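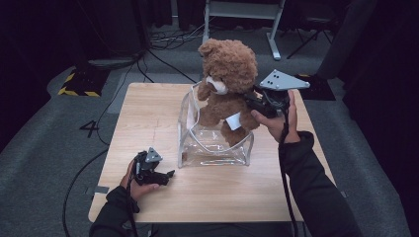 Teddy bear partly inside the clear container, head above the rim.

Storing a curly plush bear in a clear plastic container: compress or leave loose?

Posted by Gillby
Category: Soft toys, cleaning and storage

I am packing a brown teddy bear with long curly pile for storage in a hall closet. The container is clear plastic with flexible walls and folded upper rims. The bear goes in feet first and sits at a slight tilt, with the head above the rim. To cover the top I would have to push the head down, and I expect that to flatten the pile on the face and ears. The bear was surface washed on Friday and air dried. There is a small white fabric tag low on the belly that I would like to keep flat. Storage will be until June. Should I compress it, or find something taller?

Lucian Anghel
Find something taller. Curly pile recovers from light pressure but not reliably from a fold held for months, and the muzzle is the worst place for one. Stuffing also shifts under load, and the neck seam takes most of it.

Measure the bear seated, from the base to the top of the head, and add two inches. If the new container is much wider than the bear, fill the sides with plain cotton cloth. Do not use newspaper, as the ink transfers to light fabric.

Before packing:
Check that the stuffing is dry, not only the surface. Press the belly with a dry white tissue for a full minute. If the tissue picks up any damp, wait another day.
Brush the pile with a wide-tooth comb, working from the tips inward.
Lower the bear with one hand on each side at shoulder height. Pushing on the top of the head bends the neck.
Lay the tag flat against the belly and put a piece of cotton over it.

Do not seal the top airtight. Leave one corner open or cover the whole top with a pillowcase. I keep the closet at up to 77 degrees in summer and have had no trouble with odor or mildew.

Veltitz
Vacuum bag. I did 10 of them that way and they came out fine after a wash.

Cabrera
The vacuum bag depends on the pile. Short, straight plush comes back. Long curly plush comes back with creases, and steam removes only part of them. I would not do it with this one.

One addition to the answer from Lucian Anghel: soft clear plastic is not all the same material. Some flexible vinyl becomes tacky with age and will stick to synthetic fur. If the walls have a strong smell or feel greasy, line the inside with cotton before the bear goes in. Polyethylene and polypropylene are safe for this purpose. Look for a recycling mark on the base, where 2, 4 or 5 is acceptable and 3 is vinyl.

Also keep it out of direct sun. Clear walls do nothing to stop fading.

Gillby
Thank you. There is no recycling mark on mine, so I will use a cotton liner and get a taller one.

Viewed 3,614 times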